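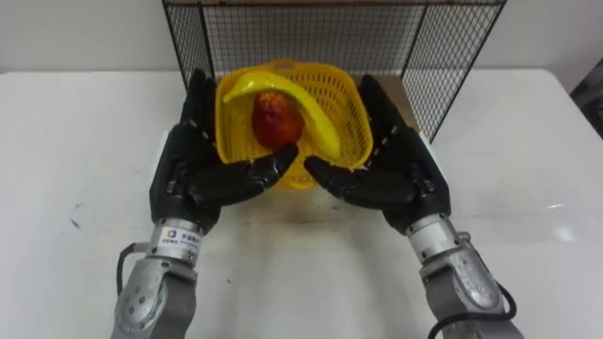

4.3 Two-Handed Basket Handling

Figure 4. Both hands supporting the fruit basket, seen from the head camera.

The basket task in the Skurgate set is the simplest one that cannot be done with a single hand. The robot must bring both palms under a light plastic basket, close the fingers against its sides, and carry it to a marked spot without losing the contents. We scored a trial as a success only if every item was still inside at release and the basket was upright.

Each policy was trained on 400 teleoperated demonstrations and tested over 136 trials. The cupped grasp in Figure 4, with the palms up and the thumbs turned in toward the front of the basket, was used in all demonstrations. An earlier pinch grasp on the rim bent the plastic and was dropped in March.

Loads with mixed shapes were harder than loads of one kind. A banana lying across a mango shifts the center of mass when the basket tilts, and the Kerekes baseline, which plans each arm separately, often raised one side first. Skillier couples the two wrist targets and kept the tilt under 8 degrees in most trials. Its remaining failures came mainly at release, when one thumb stayed under the basket as the other hand withdrew.

Speed remains a limit. The median trial was several times slower than the same chore done by a person, and neither policy recovered after an item fell out. We therefore do not consider the task solved for unattended home use. Section 4.4 repeats the test with the Hunness controller.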